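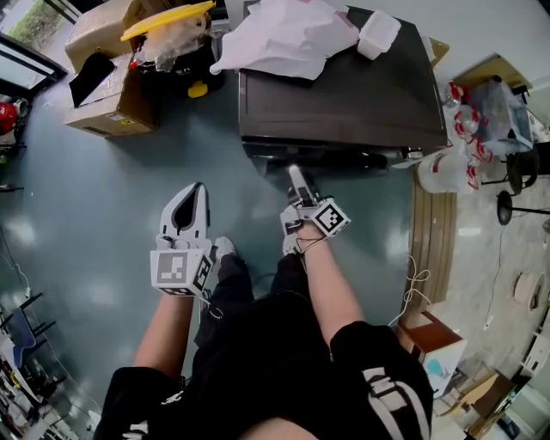
Hand-held grippers in use, one to each hand.

Home Forums Members Library Search Log in

Dralleo Members' Forum > Automation at Work and at Home > General

Subject: Draft position on machines and routine chores – comments requested

Duyên Từ
Moderator
Posted Wednesday

Members are invited to comment on the draft position circulated with the July papers. The draft states that general-purpose machines "are not at present suitable for unsupervised household chores or for general tidying on the shop floor, and should not be purchased on that basis". Several members have asked that the wording be softened. Others would like it made stronger.

For the purposes of this thread, a chore means a task given to a person in one sentence and done without further questions: clear that table, empty the machine, put the boxes away. Fixed machinery doing one repeated job is covered by the separate guidance and need not be discussed.

Please keep replies to the wording of sections 2 and 3.

stores_and_goods
Member

I support the draft as written. Our stores department ran a Tirken two-arm unit on returns sorting for 19 working days. It handled 818 items in that period. A member of staff on the same bench would expect to pass that figure before the end of the second day.

The difficulty was packaging. Rigid cartons were dealt with correctly in nearly every case. Thin plastic bags and clear wrapping were not. The unit would take hold of the bag and leave the article, or close on a fold and pull nothing. The photograph at the head of this page has a crumpled bag on the table and crinkled wrapping heaped on a case beside the cardboard boxes, and I would ask anyone who considers the wording too strong to think about that corner in particular.

Edem Abubakari
Member

I must disagree with the previous contributor in part. The number of items handled says a good deal about speed and very little about suitability. A slow machine that works through the night may still be worth having. I would prefer section 2 to separate three matters: whether the task is completed, whether it is completed safely, and how long it takes. At present they are run together, and a reader could conclude that all three have failed.

I would also point out that the grippers in the photograph are held by a person. The jaws are simple ones, and a good many ordinary jobs can be done with tools of that sort once a human being is deciding where to put them. To my mind this suggests that the hand is no longer the main obstacle. The judgement is.

benchfitter40
Member

With respect to Mr Abubakari, I do not think the hand can be dismissed so quickly. I have fitted and maintained end tooling for most of my working life. A person using a poor tool makes up for it without noticing, by leaning, by turning the wrist, by having a second go at it. A machine has to be given all of that. Please look also at the white cables on that floor. A person steps over them. I would want to see a wheeled base do the same before any member firm was told the matter was one of judgement alone.

stores_and_goods
Member

Agreed as to cables. We lost the better part of one morning to a phone charger.

Duyên Từ
Moderator

Thank you. Mr Abubakari's proposal to divide section 2 into three parts has been noted and will go into the next version. I now attach the material relating to section 3.
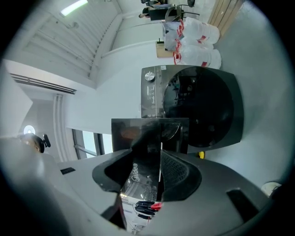 Section 3: Laundry and Kitchen Appliances

The draft says: "Tasks involving a single fixed appliance may be considered for supervised trial." Comments on this sentence are welcome, in particular on the word "single".

Văn
Member

I am content with "single". A front-loading washing machine is a fair test case. The round door, the dial and the strip of controls stay where they are from one day to the next, and a machine can be taught where to find them. In the Unar trial kitchen we recorded 99 attempts at opening the door of a front loader, and the success rate was good enough that we ceased to regard it as an interesting question.

The contents are another matter. We did not obtain a reliable result with a duvet cover in any week of the trial, and small items were left behind in the drum often enough that someone had to check each time. If someone must check each time, I am not persuaded that the chore has been handed over.

Edem Abubakari
Member

That is a fair account and I accept most of it. I would still ask that the draft give credit where the work is partly done. Many households would welcome a machine that opened the door, drew most of the load into a basket and left the last sock for a person. My mother, who cannot bend easily, would be the first.

benchfitter40
Member

Glossy black door glass and polished panels are a trouble to cameras. The dark panel lying in front of the washing machine here shows reflections, as does the plate between the gripper fingers. I suggest a line in section 3 advising members to hold any trial in the room where the appliance is normally used, under its usual lighting. Demonstration rooms flatter everybody.

Văn
Member

Seconded.

stores_and_goods
Member

I have no objection to that line. I remain opposed to softening section 2 – members read these papers before they spend money, and a firm with 40 staff cannot easily absorb a mistake of this size. "Not at present suitable" already leaves room for a later revision.

Edem Abubakari
Member

It leaves room, but positions of this kind tend to stay in circulation long after the date on them. Could a review period be stated?

Duyên Từ
Moderator

A review period of one year will be proposed. The revised text of section 2 will be placed in the Library, with the lighting advice added to section 3. Members who wish their disagreement recorded should say so in this thread before it is closed.

stores_and_goods
Member

Please record mine, as regards the division of section 2 only.

Recent threads
Floor markings and mobile bases: which tape lasts
Tirken two-arm unit – replacement jaw pads
Library: guidance on fixed machinery, second version
Dishwasher loading, results from the Unar trial kitchen
Insurance wording for supervised trials
Trailing cables in shared workrooms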